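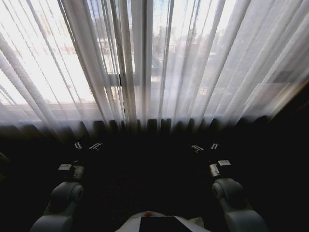
Urier is a curtain track system for sheer and lightweight drapery, supplied as an aluminum profile with carriers, end stops and brackets. The profile is extruded in one piece up to 6 meters and can be cut on site with a fine-tooth saw. Its main use is the full-width window, where a single run of fabric has to cover the glass from one side to the other. Sheers hung this way keep long vertical folds and still pass most of the daylight, with the buildings outside reduced to hazy outlines. Hardware on the window needs to be checked before the track position is fixed. A latch or handle bracket that stands out from the window, like the one left of the mullion, sets the minimum distance between the track centerline and the window. Measure from the wall or ceiling line to the furthest point of the hardware, with the handle in every position it can take, and add 30 mm.

Profile

The profile is 6063 aluminum, powder coated in matte white, light gray or black. The inside of the channel is left uncoated and treated with a dry film called Skidance, applied at the factory. Do not spray the channel with silicone or oil. Both pick up lint and will slow the carriers within a few months. If the channel gets dirty during building work, pull a dry cotton cloth through it before fitting the carriers.

Carriers

Two carriers are available. The standard glider is a molded acetal part with a fixed eye and takes an ordinary curtain hook. The wave carrier is joined to its neighbors by a cord and holds the heading at a set spacing, so the folds have the same depth along the full width. Wave carriers need the matching snap tape on the curtain. They will not accept pinch pleat hooks.

The two types should not be mixed on one track. The cord of the wave carrier can ride over a loose glider and lock it.

Fullness and fabric width

For sheers we recommend a fullness of 100 percent, meaning a flat fabric width twice the length of the track. Below this the folds flatten near the middle of the run when the curtain is closed. Heavier fabrics can be made up with less. Order fabric with the weighted hem already sewn in if the drop is long, and let it hang for a full day before the final hem is marked. Polyester voile changes very little in that time. Linen blends can drop noticeably, and more so in a damp room.

The stack, which is the width taken up by the curtain when it is fully open, depends on the fabric as well as the carrier. Where the glass must be clear when the curtain is drawn back, extend the track past the opening on each side by the width of the stack. A worksheet for this is packed with each order.

Brackets and fixing

Ceiling clips are the default. They turn a quarter to lock and can be released with a flat screwdriver through the slot on the room side. Place the first clip 42 mm from the end of the profile and space the rest evenly. Add one clip on each side of any joint.

Wall brackets come in short and long versions. The long version is meant for openings with radiators, deep sills or projecting handles. It has a sliding arm with a set screw, which should be tightened only after the track has been checked with a level.

Fixings are not included. In plasterboard ceilings, fix into the joists where possible. Hollow wall anchors are acceptable for sheers only, and not for lined drapery on the same track.

Joints and bends

Straight joints use an internal steel key with two grub screws. File the cut ends lightly and check the joint with a single glider before hanging anything. Bends are made at the workshop from a template. Site bending marks the channel and voids the warranty. For bay windows, send the template traced on stiff card with the room side marked.

Double track

The Loureiro double bracket carries two profiles side by side, normally a sheer nearest the glass and a blackout curtain on the room side. Both runs can be operated by hand or with draw rods. The bracket needs a deeper ceiling recess than a single run, so check the drawing before the ceiling is closed.

Care

Sheers can be washed with standard gliders left in place if a laundry bag is used. Wave carriers stay on the track; unsnap the tape instead. Hang voile back up damp and close the curtain fully so that the folds dry straight.

Ordering

Tracks are cut to length at the Imeso workshop. State the finished length, color, carrier type, bracket type and the side on which the removable end stop is wanted. Technical questions and bend templates go to Kojo Lamptey. Light gray in the longest length is out of stock until March.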